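How to Set Up a Bed-Making Run Without Regretting It

Most of our rejected recordings fail on dull things, and the dull things are all in this list. Read it before you pick up the gripper.

1. Smooth the sheet by hand first. Flat enough is fine. Ironing has been tried, by Hubert, once.

2. Fold the blanket and lay it along the near edge, then start with the gripper at one end of the fold. Starting in the middle gives you a taco.

3. Check the indicator light before the first grasp. If it's dark, stop and charge. Run 310 was a beautiful performance by a gripper that was switched off.

4. Leave the wall marks alone. Please don't tidy them up with an eraser.

5. Keep your free hand off the fabric. Helping is cheating, however kindly meant.

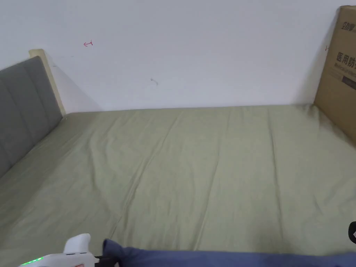
Photo: Yolanda Montoya / Rukwood

6. Boxes can stay at the far end of the mattress if they were there at the start. Moving one halfway through makes it a new run with a new number.

7. Two failed grasps on the same fold and you reset. Log both, including the embarrassing one.

Questions about numbering go to Ans Martens, preferably after her coffee.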